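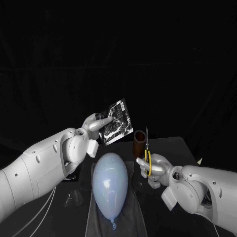
Litwood will stop allowing balloon releases and small throwaway items at events on town property, under a rule the town council passed after a long meeting at Prindura Hall. The rule takes effect February 28 and applies to parks, the lakefront and the school playing fields. It covers balloons let go outdoors, paper and plastic confetti, and single-use packets of any kind handed out free. The wording sets no lower limit on size, so even a flat packet small enough to hold between a thumb and one finger will count. Packets that are sold at a stall are not affected.

Council member Lama Awad, who wrote the first draft, said the town spends too much time picking up things that blow into the lake.

"We get the big trash out the same night," Awad said. "The little stuff goes into the reeds and we are still finding it in the spring. I would like us to stop putting it there."

The vote followed a cleanup report from the parks department. After last summer's lake fair, workers filled nearly 100 bags with litter from the shore and the lower parking lot. The report said packets and balloon scraps were the hardest items to collect, as they are light and catch in the fence along Karaki Road.

Event organizers who break the rule will get a written warning the first time. After that they can lose part of their cleanup deposit, and a third case in the same year means no permit for the next season. Families holding a private picnic will not be fined, but park staff can ask them to take balloons down.

Not everyone was pleased. Karim Sayegh, who runs a party supply store on Karaki Road, told the council that outdoor birthdays bring in a good part of his spring sales. He asked for a later start date and was turned down.

"People hear the word ban and they think they can't buy a balloon," Sayegh said. "They can. It has to be tied down, and it has to go home with them. I hope the town puts that on the signs."

The final text does allow balloons outdoors if they are tied to a weight or a table and removed when the event ends. Indoor events in town buildings are not covered at all.

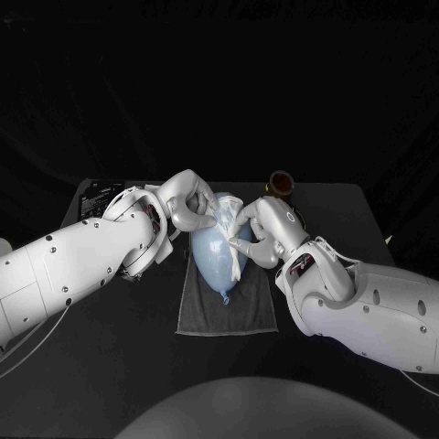 A light blue balloon partly covered by a white cloth. Balloons can still be used inside town buildings.

Catalina Farías, who books the summer concerts at the Illia bandshell, said her group had already dropped confetti two years ago and would have little to change. Her main question was about food stands that give out ketchup and mustard in packets. Parks staff told her those stands will need pump bottles or small cups, and that permits already issued for this season will be updated by mail.

The council set aside money for 15 new signs and will review the rule after the lake fair. A motion to extend it to sidewalks and private lots failed, with 5 members against. Organizers with questions can call the parks office or stop by the permit desk during regular hours. Copies of the full rule are at the front counter of the library.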